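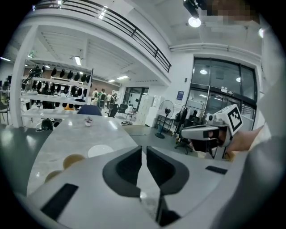 Table work with two hand-held grippers, one plate on the marble top.

House rules for gripper work at the table

I keep this page for people who practice kitchen and table tasks with hand-held grippers, at home or in a shared workshop. The rules started as a paper on the wall in Clullcombe, and Ea Hallgrímsson typed them in July when the paper became too dirty to read. I have added my own tips where I learned something the hard way.

Before you start

Wipe the table and dry it with a second cloth. On polished stone a thin film of water is difficult to notice, and a plate can slide on it much farther than you expect. Stand where you will work and look along the surface, not down on it. Streaks and crumbs show better from a low angle.

Check the inner pads of the fingers. Flour, oil and dish soap are the worst. I clean mine with a damp cotton cloth and a drop of mild soap, then with plain water, then I let them dry open. Do not use furniture polish near the pads. Baldur Mikkelsen did it once and spent the rest of Thursday dropping spoons.

The markers must be flat, clean and fully visible. If a corner lifts, print a new one. Tape over the front makes a shine, and the tracking becomes bad under ceiling lamps. Keep sleeves rolled up so that the fabric does not fall over the marker.

Setting the table

Put the plates at least 5 cm from the edge. Plates with a raised rim are easier to grip than flat ones, so beginners should take these first. Round things roll, and you should place them on the side away from the floor edge or give them a folded napkin to rest on.

Leave free space for both hands to cross. Two grippers need more room than two hands, and the most common damage in our notebook is a knock from the second gripper while the first one is holding something.

During the work

- Close slowly until you feel contact, then a little more. Squeezing hard does not help with wet ceramics.
- Lift straight up before you move to the side.
- No knives, no open glass bottles, nothing above 38 degrees.
- One person speaks at a time when two people work at the same table.
- If something falls, stop and leave both grippers on the table before you bend down.
- Chairs are pushed in when somebody is moving around the table. Bags should stay off the walking path.

Nanna Hauksdóttir wanted a rule about shoes also. We agreed on closed shoes, and I think she was right, as a heavy plate falls exactly where the toes are.

Repeating a task

Put the things back in slightly different places each time. It is tempting to use tape marks on the table, but then you practice only one movement. Write down the tries that failed too. A log with only good tries is of little use to the next person.

After 1000 closings we change the pads, even if they look fine. Write the date on the bag of the new ones.

Cleaning up

Food that was touched with the grippers is not eaten. Plates go through a normal hot wash before they return to the kitchen cupboard. On marble, use a neutral soap and no vinegar or lemon - the acid leaves dull spots that you cannot wipe away. Store the grippers with the fingers open, 2 to a box, with a cloth between them.

Corrections can be sent to Hanne Hviid, who keeps the printed copy.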